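Rafferty College students to take robotic arm project to regional challenge

MEDIA RELEASE
July 2019

Rafferty College is pleased to announce that its student robotics club will enter the senior division of the Jinow Schools Automation Challenge, following two terms of work on a robotic arm that students have programmed to pick up, sort and put down small household items.

The entry, named Purerier by the students, was developed by a team drawn from Years 9 to 12. It is the first time the College has entered the senior division, having taken part in the junior division on 2 previous occasions.

The senior division asks each team to present a gripper that can handle objects of different shapes and firmness without damaging them. Teams must also submit their program, a written design record and a short account of the problems they met and how they dealt with them. Judges award equal weight to the performance of the arm and to the quality of the written record.

The club began planning its entry in February, when members agreed on a design brief and divided the work between programming, gripper design and documentation. Students change roles at the start of each term so that every member gains experience in each area. Older students are expected to help newer members with wiring, measuring and safe use of tools before they begin work on their own.

Much of the recent effort has centred on the gripper itself. Early versions used smooth fingers, which tended to let go of rounded items such as plastic cups and tennis balls. Students tested a number of coverings and recorded the result of each trial in a shared logbook, which now holds 1470 entries. The team has also looked closely at the way light falls on the work surface, as the program relies on a small camera near the gripper to judge where an object is lying. The arm's own shadow can change how an item appears to the camera, and students have adjusted both the position of the lamps and the program's settings in response.

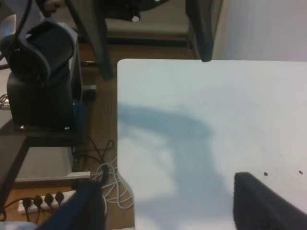
Support from industry

The project has been made possible by a grant from Prelum, a local engineering firm that has supported technology programs at the College for 3 years. The grant covered the purchase of motors, cabling and replacement parts, together with travel costs for the team. Engineers from the firm have also visited the club to review its design record and to answer questions about testing and workplace safety.

The College thanks Prelum for its continued support and for the time its staff have given to students outside normal working hours.

Learning beyond the classroom

The robotics club meets after school and is open to all students in Years 7 to 12. No previous experience in programming or electronics is required. Membership has grown to 50 students this year, and the College has added a second weekly session to meet demand.

Work completed in the club complements the Digital Technologies and Design and Technologies programs. Students practise breaking a large task into smaller ones, keeping clear records, and explaining technical decisions to people who were not involved in making them. Several senior members have chosen to develop parts of the arm further in their assessed projects.

The College recognises the contribution of families, who have provided transport and donated test items from their own kitchens and garages.

Open session for families and the community

Before the challenge, the club will hold an open session in the Technology Centre. Visitors will be able to watch the arm at work, speak with team members about its design and look through the trial logbook. Light refreshments will be served. Families of students who will enter Year 7 next year are especially welcome.

Places are limited and bookings should be made through the College office. Visitors who need step-free access or other help are asked to mention this when booking.

Details of the team's program and results will be published in the College newsletter after the challenge.

About Rafferty College

Rafferty College is a co-educational secondary school offering programs from Year 7 to Year 12, including vocational pathways in engineering, electronics and information technology.

Contact: Communications Office, Rafferty College | © Rafferty College. All rights reserved. | Back to top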